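Support > Kitchen Appliances > Zestgate > Set-Up Guide > Section 4: Cooking Eggs in the Shell

Last updated: October

4. Cooking Eggs in the Shell

This section covers first use of the Zestgate countertop steam cooker for whole eggs. It assumes that the unit has been unpacked and leveled as described in Section 2 and that the empty rinse cycle in Section 3 has been run. For poached eggs and custards, use the cup tray and go to Section 5.

4.1 Parts used

Base unit with heating plate
Egg rack
Lid with steam vent
Measuring cup with piercing pin (the pin is under the cap on the underside of the cup)

The cup tray is not used in this section. Leave it out of the unit. If it is left under the egg rack, it blocks steam and the eggs at the center will be undercooked.

4.2 Placing the unit

1. Set the base unit on a flat, heat-resistant surface at least 4 inches from the wall. Do not place it under a cabinet — steam leaves the vent straight up and will lift paint and veneer.

2. Route the cord behind the unit. Do not let it hang over the edge of the counter.

3. Plug the unit into a grounded 115 V, 60 Hz outlet. Do not use a timer plug or a light-duty extension cord.

4. Check that the indicator is off. If it comes on when the plug is inserted, the switch is in the ON position. Turn it off before adding water.

CAUTION: The heating plate stays hot after the indicator goes off. Allow 20 minutes before wiping it.

4.3 Preparing the eggs

1. Take the eggs out of the refrigerator just before cooking. The water marks on the measuring cup are set for large eggs at refrigerator temperature. Eggs left on the counter cook faster and will come out firmer than the mark indicates.

2. Inspect each egg under good light. Set aside any egg with a crack, even a hairline crack. Cracked eggs leak onto the heating plate and leave a film that must be removed before the next use (see 4.6).

3. Keep inspected eggs apart from those still to be checked. A plate next to the carton is sufficient.
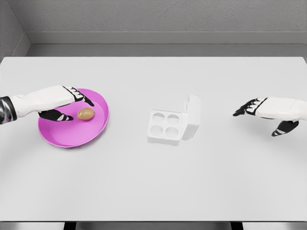

Mekdes Degefa writes that her brown eggs came out softer than her white ones at the same water mark, and asks whether the shell color changes the cooking time. She adds that she buys the two kinds from different stores and that the brown ones are a size larger.

Shell color has no effect on cooking time. Size does. For extra-large eggs, fill to the next mark above the one you would normally use. For medium eggs, fill to a point halfway to the mark below. Do not mix sizes in one batch if an even result is needed.

4. Remove the cap from the piercing pin. Hold the egg with the large end down and press it onto the pin until the shell gives. One hole is enough. Replace the cap at once.

NOTE: Piercing reduces cracking from the expansion of the air cell. It does not prevent it completely. Very fresh eggs have a small air cell and may be cooked without piercing.

CAUTION: The pin is sharp. Keep the measuring cup away from children and never reach for it by the underside.

4.4 Cooking

1. Fill the measuring cup with cold water to the SOFT, MEDIUM or HARD mark. The marks assume a full rack. Fewer eggs need slightly more water, as less steam condenses on the shells and more of it leaves by the vent.

2. Pour the water onto the heating plate. Do not add salt or vinegar.

3. Set the rack on the base and place the eggs in it with the pierced end up.

4. Fit the lid. Turn it until the vent points away from you.

5. Press the switch to ON. The indicator lights and steam appears in around two minutes.

6. When the water is gone, the buzzer sounds. Press the switch to OFF immediately. The unit does not turn itself off, and eggs left under the lid continue to cook.

7. Lift the lid by the handle, tilting it so that the far edge rises first and steam is directed away from your face and arms.

8. Move the rack to a bowl of cold water. Leave soft eggs for one minute and hard eggs for at least five.

4.5 Adjusting for altitude

Water boils at a lower temperature at altitude, and eggs need longer. Above 3,000 feet, start one mark higher than the result you want. If HARD is still too soft, add one tablespoon of water beyond the mark and repeat the test with a single egg. Write the amount down; it will hold for your kitchen as long as egg size stays the same.

4.6 Cleaning after use

1. Unplug the unit and let it cool.

2. Wash the lid, rack and measuring cup in warm soapy water. The lid is not dishwasher safe.

3. Wipe the heating plate with a damp cloth. For egg film or scale, cover the plate with white vinegar, leave it for 15 minutes with the unit unplugged, then pour off the vinegar and wipe twice with clean water.

4. Never immerse the base unit. Dry all parts before storing them — a wet rack stored on the plate will leave rust-colored marks.

Replacement racks are ordered under part number 1265. The lid and handle are sold as one piece.

Related topics

Section 3: Rinse cycle before first use
Section 5: Poached eggs and custards
Section 7: Removing heavy scale
Fault code list
Ordering parts and accessories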